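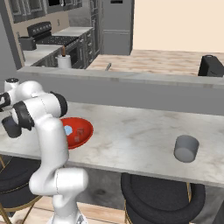
A red bowl and a grey cup on a white marble counter.

Marble counters: daily care and small stains

Marble is a soft stone and it does not like acid. Lemon, vinegar, wine and tomato all leave a dull mark if they stay on it, and this mark is not dirt, so scrubbing will not help. Wipe such spills at once.

For every day, use warm water with a few drops of washing-up liquid. Rinse with a second cloth and dry well. I change the drying cloth often, as a damp one leaves streaks.

Oil stains: mix bicarbonate of soda with water until it is like thick yoghurt. Spread it over the stain, 5 mm deep, cover with cling film and leave overnight. Take it off with a plastic scraper, never with metal. An old stain may need this two or three times.

Tea and coffee: the same paste, but with hydrogen peroxide in place of the water. Only on light marble! It can bleach a dark one.

Rings under cups: fine polishing powder on a wet felt pad, 30 small circles, then rinse and look. Lwazi Steyn from Nistov wrote to me that he begins with 400 grit wet paper when the ring is rough to the finger. I have not tried it on my own counter.

Sealing: put a drop of water on the stone. If the place goes dark after some minutes, it is time to seal again. I do mine each August.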